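Kudcombe Play Materials Project
Progress report to the Atallah Fund, September

Prepared by Noura Masri

Work this period went into the play boards and the small colored blocks that go with them. The storage trays are behind, for the reasons given below.

Boards

The first 35 boards are finished and have been delivered to the Mosville center. Each is glued up from maple planks, sanded, oiled and given a beveled edge. We had planned to use single-width stock, but the Zitberg yard could not supply it at the price in the original budget. Gluing narrower planks adds a day of clamping per batch and has saved $492 so far. The seams are smooth to the hand and staff have raised no concerns about them.

Two boards were rejected for slight cupping. They will be planed and used as lids.

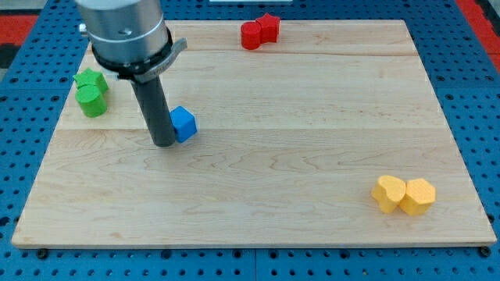
A maple board on the blue perforated table, with seven of the small blocks.

Blocks

We have cut and finished almost 2000 blocks. Edges are now rounded a little more than on the spring samples, after staff asked for it. Blue and green are complete. The other colors need a second coat, and the paint for that is on order.

The blocks are used loose on the board, for sorting by color and for simple pushing and grouping games. Staff at Mosville report that the pale wood makes the colors easy to tell apart, including for children with low vision. They have asked whether some boards could have a raised rim to stop blocks going over the side. We made one with a rim and it is hard to wipe clean, so we would prefer to leave the design as it is unless the Fund sees a need.

Storage trays

No trays have been made. The plywood arrived in the wrong thickness and went back on a Thursday. The replacement has been confirmed but not delivered. We expect to start cutting in the first week after it arrives.

Budget

Spending on wood is under the approved figure. Spending on paint is slightly over, and we ask that part of the savings on boards be moved to cover it.

Next period

Finish the second coat, cut and assemble the trays, and deliver the remaining block sets to Mosville. A full list of items delivered will be sent with the next report.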